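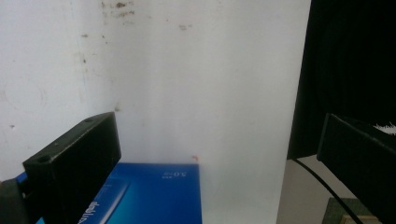

4. Primer turno con la célula Trotska

Llegados a este punto, la célula ya está anclada y conectada (apartado 3). ¡Ahora viene lo bueno! Este apartado explica cómo arrancar el primer turno compartido y cómo se reparte el trabajo en el puesto de empaquetado. Conviene leerlo con todo el equipo delante, también con quien vaya a estar en el puesto solo de vez en cuando.

4.1 Quién hace qué

La pinza coge cajas, las gira y las presenta a la salida. La persona del puesto decide el orden, revisa los precintos y resuelve todo lo que se sale de lo normal: cartón blando, etiquetas torcidas, formatos nuevos. En la planta de Vudidcombe, donde probamos esta versión en octubre, el cambio se notó sobre todo en las muñecas. «Antes giraba 1410 cajas por turno a mano; ahora las miro», nos escribió Lempi Heinonen, que lleva el puesto de mañana.

4.2 Arranque

1. Compruebe que no queda nada entre los dedos de la pinza.
2. Gire la llave a MANUAL y pulse el botón verde.
3. Abra y cierre la pinza 4 veces desde la consola. El movimiento debe ser continuo, sin tirones.
4. Coloque una caja de muestra en el centro del área de recogida.
5. Seleccione «Aprender formato» y acerque la pinza con el mando hasta que los dedos queden a ambos lados de la caja.
6. Confirme con OK. La consola asigna un número al formato; apúntelo en la hoja del puesto.
7. Salga del área, gire la llave a AUTO y lance un ciclo de prueba de 26 cajas.

NOTA: La orientación del impreso no influye en el agarre. Una caja puede entrar boca abajo sin problema; el giro se ajusta en el menú «Salida».

PRECAUCIÓN: No meta las manos entre los dedos con la llave en AUTO, aunque el brazo esté parado. Puede estar esperando la siguiente caja.

4.3 Si aparece el aviso 434

Significa que la pinza ha cerrado sin encontrar caja. Pase a MANUAL, recoloque la caja y pulse «Reintentar». Si se repite, vuelva a enseñar el formato desde el paso 4.

4.4 Rotación y formación

Recomendamos que todas las personas de la línea aprendan a enseñar formatos. Se aprende en una mañana, ¡y engancha! Thắng Khương, de la línea de tarde, ha preparado sus propias fichas para los formatos difíciles y ahora las usan los dos turnos.

Anote cualquier mejora en el cuaderno del puesto y envíela a Xiaoqing Luo, soporte de Fletau. Varias opciones del menú «Salida» nacieron así.

Para la limpieza de los dedos y el cambio de almohadillas, consulte el apartado 5.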